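Handout 9: Tray Service, Basic Setting
2018-04-03

Read before the practical. Bring your copy, as the room at Vivham has only one on the wall.

## Terms

- **Carrier**: the tray. It stays under the setting for the whole meal.
- **Main piece**: the dinner plate.
- **Side pieces**: bowl, glass, small dishes.
- **Flatware**: fork, knife, spoon.

## Order of work

1. Wipe the table and the tray.
2. Put the tray down with a long side facing the guest.
3. Set the main piece in the middle.
4. Stand the glass in a back corner, clear of the plate.
5. Add the bowl if soup or fruit is on the menu.
6. Lay the flatware last. Hold it by the handle.

A tray should have a raised rim. Leave some of the tray floor showing on both sides of the plate so that fingers don't touch the food when it is lifted.

Plate and glass on a red tray; the tray empty, with plate and bowl on the tabletop:
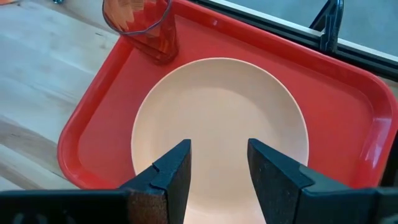
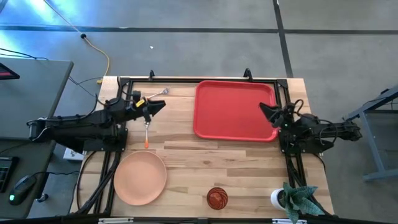 ## Clearing

Work in reverse. Flatware comes off first, then the glass, then the bowl and plate. Carry the glass separately if it is more than half full. Stack plates by size and never put a glass on top of a stack.

## For next time

Read pages 24 to 50 in the Zivum course book. Write half a page on how the order of work changes for a guest who eats left-handed. Hand it in at room 129 before class.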